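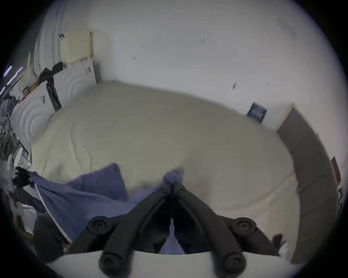
Duvet and Comforter Laundering in the Shared Machines at Alden House

Residents' Forum > Building Services > Laundry
7 replies

Posted by AldenHouse_Office, 09/06/2019
Residents are advised that the laundry policy has been revised for the coming term. Comforters, duvets and quilted bedspreads may no longer be washed in the standard machines on the lower level. Such items must be taken to the large-capacity machine in the east wing, which may be reserved through the front desk. The office has received several reports of drums stopping during the spin cycle, and the service contractor, Berhe, has attributed these to overloading. Residents who continue to use the standard machines for bulky bedding may be charged for the service call. Comments on the policy may be entered in this thread.

Posted by fourthfloor_west
I wish to register an objection. The east wing machine is a single unit serving 130 apartments. Under the previous arrangement a resident could wash a comforter on any evening. Under the new one, we are asked to reserve a period of 2 hours during desk hours, when most of us are at work. I would ask the office to state whether evening reservations will be permitted.

Posted by M_Tenant_212
I support the policy in principle. A full-size comforter does not move freely in the standard drum. The outer cover is washed and the filling in the center is not, and the detergent remains in the fabric. I washed mine in the standard machine for several years and was never satisfied with the result. The larger drum rinses properly.
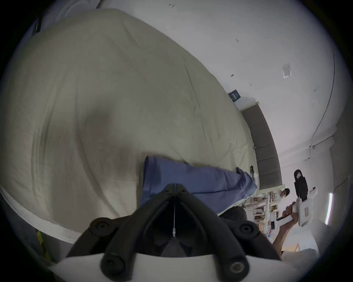
My bedding is a plain cream color, on which detergent residue shows as a faint yellow line along the stitching once it has dried. Since I began using the east wing machine at the start of the spring term I have had no such lines. I use half the quantity of detergent printed on the package, a warm setting and an additional rinse. Drying takes longer than residents may expect. I would allow two full cycles on low heat, and would take the item out between them to shake the filling back into the corners.

Posted by fourthfloor_west
The previous poster's experience is noted, but it does not address availability. I would add that not every comforter is the same. Mine is a light summer weight and fits in the standard drum with room to spare. A rule that treats it in the same manner as a heavy winter duvet is broader than it needs to be. A limit by weight would be fairer.

Posted by Stivville_Resident
I lived in the Stivville building before moving here, and a weight limit was tried there. It was not successful. Residents do not own scales suitable for bedding, and the desk staff had no wish to weigh it for them. The limit was withdrawn and replaced with a rule very much like the one announced above. There were complaints for the first month and few after that.

With respect to drying, I must disagree with M_Tenant_212. Low heat is suitable for down, but a polyester filling will dry on medium without harm, and two cycles on low will occupy the dryer for most of an evening. Other residents are waiting. The care label should be consulted in each case.

Posted by M_Tenant_212
The care label on mine specifies low heat, and I have followed it. I accept that other fillings may differ. I would not wish a new resident to read the reply above and put a down comforter in on medium.

Posted by quiet_hours_please
May I raise a related matter. The dryers in the east wing share a wall with the first-floor bedrooms. If evening reservations are granted, I would request that no cycle be started after nine. The large machine is considerably louder in the spin than the standard ones, and the sound carries. I would also ask that residents refrain from placing tennis balls in the dryer after supper. I understand their purpose – they keep the filling from gathering in lumps – but the noise is substantial. Wool dryer balls serve the same purpose and are much quieter. Lidine sells a set, and I believe the hardware store carries them also.

Posted by AldenHouse_Office
The office thanks residents for their comments and responds as follows.

Evening reservations will be permitted for a trial period ending on the last day of June. The final starting time for a wash will be 7 in the evening, and dryers must be empty by nine. Reservations may be left in the box at the front desk outside of staffed hours.

The request for a weight limit has been considered and will not be adopted. Light summer bedspreads without filling may continue to be washed in the standard machines. Any item with filling, whatever its weight, is to be taken to the east wing.

The office takes no position on drying temperatures and refers residents to the manufacturer's label. Tennis balls are not prohibited at present.

A sheet listing the reservation periods will be posted beside the mailboxes.

Posted by fourthfloor_west
The trial period is welcome. I maintain my objection with regard to summer comforters and will submit it in writing. I would also note that the card reader on the east wing machine declined my card twice last week, and should be inspected before the new arrangement takes effect.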